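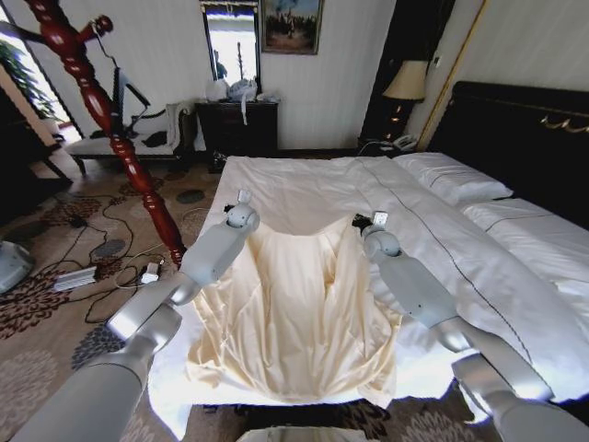
Housekeeping Methods Group – Equipment Reviews

Pralten two-arm bed unit: grip faults and the stop button
Reviewed by Malcolm Clegg, 29 Jul 2021

The sales sheet says the Pralten will "dress a bed to hotel standard without supervision". I have spent four weeks supervising it, and I would not leave it alone in a bedroom with anything I cared about.

We ran it at the Broklow, in a furnished guest room with a patterned carpet and a proper old bedpost in the way. I insisted on that. The demonstration I went to in the spring used a bare mattress in a white booth, and any machine looks clever in a white booth.

Picking up cloth is the part it does well. Give it a cream sheet over a white duvet and it will take the two top corners, one in each gripper, and lift the edge with the rest draped over the bed. It is slow, but the hold looks tidy and the arms keep clear of the pillows. If the job ended there I would be writing a kinder review.

The trouble starts when it pulls. In our log of 206 lifts, the left gripper let go during the pull often enough that we stopped being surprised. A dropped corner costs you a minute. What bothers me far more is that the unit didn't always know it had dropped one. The panel still showed "hold – both", the right arm carried on to the end of its travel, and the sheet was dragged sideways across the bed. On one run it took a pillow with it. On another, the loose end swept the bedside shelf and brought the telephone down.

Pralten's support desk blamed our linen. We changed the linen. Then they blamed the pads, so we paid for a set of Gasser replacement pads, which are softer and cost 200 for the pair. Drops went down. False "hold" readings did not, and that tells me the pads were never the real problem. A software update is promised for August. I have been promised things before.

Now the stop button. There is one, on the back of the base, low down. With the unit at the foot of the bed you are fine if you happen to be standing behind it. If you are by the headboard, straightening a pillow, you have to walk past a moving arm to reach it. I asked for a wireless stop and was told it is an optional extra. A stop you can reach should be in the box. We bought the Skondex pendant in the end, and it worked each time we pressed it, though the arms hold their pose afterwards with the cloth still gripped and you have to free it by hand.

Two smaller grumbles. Trailing leads and power strips on a carpet are a trip hazard in any room, and the manual gives cable routing 3 lines. It also says to keep "a suitable distance" from the arms and never says what that distance is.

Would I buy one? No. If you already have one, fit the pendant, keep people away from the sides of the bed during the pull, clear the bedside shelf first, and don't trust the hold light – look at the corners. I'd want to see the August update run on a real bed, with one corner let go on purpose, before I changed the score.

Picking up: 4 out of 5
Pulling and laying: 2 out of 5
Safety as supplied: 1 out of 5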